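Basil, the last big armful
Posted Wednesday, September 26, 2018

I meant to write this up two weeks ago, when the basil was still standing tall and I was still bragging about it to anyone who came up the driveway. Then my sister visited, and the water heater went, and one thing and another. So you are getting the end-of-season version, written at the kitchen counter with green fingertips and a cup of tea that has gone cold twice.

Some of you will remember that last year was a poor one for me. I planted too early, right out in the open bed by the fence, and we had that run of chilly nights that turned every leaf spotty and sad. I sulked about it until the seed catalogs came. This year I did what my neighbor Noeline Hapeta has been telling me to do ever since we moved in, and I waited. I waited so long that I got nervous! She would lean over the fence, look at my seedlings lined up on the porch steps, and say "not yet" in the voice of a woman who has raised four boys. Off she'd go again, and I would carry the trays back inside for another night.

Well, she was right. They went in the ground warm and they took off.

What I grew

I had two kinds. The first was plain old Genovese from a packet. The second came from Tane Costigan, who I know from the Saturday swap table, and he called it Huenchumán after the family he got the seed from. It has a smaller leaf, a bit crinkled, and a smell that leans toward cloves. I was suspicious of it for most of June (it sat there doing nothing at all while the Genovese was up to my knee), but by the middle of summer it had caught up, and it was much slower to flower. If you are the sort of person who forgets to pinch your basil, and I am very much that sort of person, a slow one is a gift.

I ended up with 23 plants, which is a silly number for a household of two. I know that. My husband knows that. He built the second bed anyway, bless him, and only mentioned it the once.

Pinching, and my feelings about it

Every book says to pinch out the tops early and often. I find this terribly hard. You have a nice little plant, finally looking like something, and you are supposed to take its head off. For the first few weeks I went out with the scissors every evening and came back in with hardly anything, having talked myself out of it plant by plant.

What cured me was the heat in July. We were away for three days at my cousin's and when we came home half the row had gone up in flower spikes. I cut them all back hard, down to the second set of leaves, feeling like a villain. Ten days later they were bushier than ever. So now I pinch, and I don't look them in the eye while I do it.

The bees were put out, I will say. I left two plants at the end of the row to flower as much as they pleased, and on warm afternoons you could hear that corner from the back door.

The trouble with the hose

I had a long argument with a soaker hose this year. The old one split near the coupling, and the replacement, a Vevico, was shorter than I thought, so it stopped just shy of the last few plants. I tried moving it over every other day. Then I tried a watering can, which was fine until my shoulder started up. In the end Keith Gilchrist from church brought over a length he had in his garage and a little brass joiner, and we got the thing to reach. He stayed for lemonade and told me all about his tomatoes, which have been splitting, poor man. I sent him home with a bag of basil and he looked at it as though I'd handed him a cat.

If you are setting one up yourself, measure the bed first. Measure it, write the number down, and take the paper to the store with you. I had the number in my head and my head is not what it was.

Washing and drying the leaves

I got a note from Solomiia Kravets after my last herb post asking how I keep the leaves from going black before I can use them. I don't always! But I have gotten better. I pick in the morning, after the dew is off and before the sun gets onto that side of the house. I bring them in by the armful and dunk them in cool water, never cold, and swish them around with my hand so the grit sinks. Then I lift them out instead of pouring the whole business through, so the grit stays in the bottom of the bowl where it belongs.

After that it is a colander and patience. I am partial to a plastic one with handles, because it's light and I can give it a good shake over the sink without wearing myself out. Don't heap the leaves. A heap bruises, and bruised basil is what turns on you. Spread them out on a dish towel afterward and go do something else for a while. 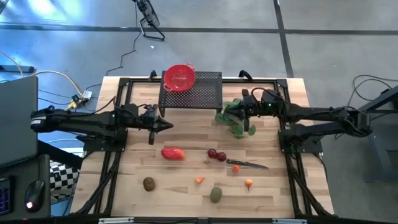
Pesto, my way

I don't toast the nuts. There, I've said it. I've tried it both ways and I like it softer and sweeter, and walnuts do very nicely if pine nuts are too dear where you are. Two big handfuls of leaves, one small handful of nuts, a clove of garlic (a modest one), plenty of cheese, and oil until it looks right. Salt at the end, after you've tasted it, as the cheese brings a lot of its own.

I freeze it in an ice cube tray without the cheese and stir that in when it thaws. The tray will smell of garlic until the day you die, so pick one you don't want for lemonade.

What's left

There are still a few of the Huenchumán plants out there, leggy now, and the nights are starting to have an edge to them. I've let the best one go to seed and tied a paper bag over the top so I don't lose it all to the first windy day. Tane wants some back for the swap table, and Noeline has asked for a pinch too, after telling me all summer that she couldn't see what was wrong with the ordinary kind.

Next time I'll write about the beans, if I can find where I put my notes. Try the envelope drawer first, my husband says.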